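Handheld gripper collection: idle segments, marker dropout, and what to throw away

Forum: Data Collection and Labeling
Thread started Jun 6, 2019

hgiraldo
We are collecting two-handed demonstrations with handheld grippers for a tabletop policy. Task family is small rearrangements on a light blue table: flowers, a potted plant, a flat item such as a napkin or a sheet of paper. Each gripper has a camera on it, plus there is a head view. Relative pose between the two hands comes from the square markers on the grippers.

Target is 800 episodes for the first training run. Before we get much further I want to settle two things.

1. How much idle time to keep at the start of an episode, when the grippers are up but have not moved toward anything.

2. What to do with stretches where one gripper camera loses the other gripper's marker.

The site is an open office on a mezzanine, so the background changes all day. People walk, chairs get moved. I consider that useful variation. My colleague Weidong does not.
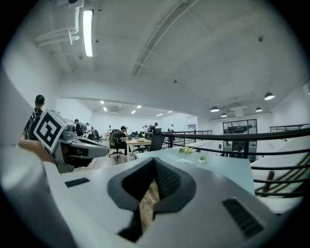
On the second point, the current rule is to drop any episode with a marker gap longer than a fixed limit. It costs us more episodes than I would like, and the losses are not random. They cluster in the episodes where the hands work far apart, so the rule biases the set toward tasks done close together.

wshao
Weidong here, same project. For the record, my objection is narrower than that. Background variation is fine. Background variation that correlates with the task is a problem. We ran most of the plant episodes in the morning and most of the napkin episodes late in the day. A network with enough capacity will read the office instead of the table.

Shuffle the task order per session and I withdraw the objection.

gq_han
Agree with wshao on shuffling. It costs nothing except operator patience.

On marker gaps: do not drop the episode. Keep it and mask the inter-gripper pose for the missing steps. If each gripper has its own tracking, you still have usable motion for each hand in its own coordinates. The marker only gives you the relation between them.

What resolution are you training at?

hgiraldo
Crops are resized to 512 on the long side for storage and go smaller for training. Marker detection runs on the full-size images before that.

Each hand does have its own tracking. It drifts. I have not measured how badly over a gap.

gq_han
Then measure that first. Take episodes with no gap, hide the marker artificially for different lengths, and compare the propagated relative pose with the detected one. You get an error curve against gap length, and your limit comes out of the curve. At present it sounds like the limit was picked by feel.

hgiraldo
It was picked by feel.

lei_bench_2
Different opinion. We tried masking on the Gurketov set and took it out again. The policy learned to be vague about hand separation exactly where it mattered, during handovers. Dropping the episodes gave a smaller set and a better policy. I would collect more and filter hard.

gq_han
How many of those handovers had the marker hidden by the object itself? That is a different failure from hands being far apart. Masking a far-apart reach and masking a handover should not be lumped together.

lei_bench_2
Most of them, probably. We did not split it that way. Fair point, but I would still not mask anything with contact in it.

wshao
That could be the rule. Mask outside contact, drop if the gap overlaps contact. We already label gripper closing, so it can be automated.

hongmei_j
On idle time, which everybody skipped. We trimmed to 8 steps before first motion. With long idle starts our policy would hold still at the beginning of a rollout and sometimes never leave. The hold-still action was simply the most common label for that view.

Trimming to zero was worse. The policy had never seen the hands at rest and jerked on the first step. 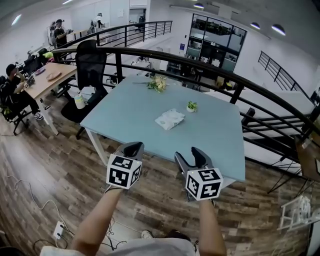 The other thing to fix is the start pose. If operators always begin with both grippers held out over the near part of the table, the first observation is nearly the same every time and the policy depends on it. We now have operators start from varied heights and offsets, and some episodes begin with one hand already lower than the other. The instruction sheet says only "vary it", and people settle into a habit within a session, so we check the spread of start poses at the end of each day.

hgiraldo
Useful. How do you detect first motion? Our operators sway a little while waiting and a plain speed threshold fires on it.

hongmei_j
Speed threshold on the low-passed trajectory, and it has to stay above threshold for a short window. Tune it per operator if you can. One of ours, Kaiwen, is so still that the default works. Others need it almost doubled.

lei_bench_2
Per-operator thresholds leak operator identity into the episode timing. Small effect, but I would use one value and accept some bad trims.

hongmei_j
We looked for that and did not find it. Our set is small, though.

hgiraldo
Plan for now: shuffle tasks within each session, hide markers artificially to get the error curve, mask outside contact and drop inside it, trim idle to Hongmei's number with a single threshold. I will post the curve when it is done. The episodes recorded in April stay out until the new filter has been run on them.

wshao
Keep the raw files for the dropped ones.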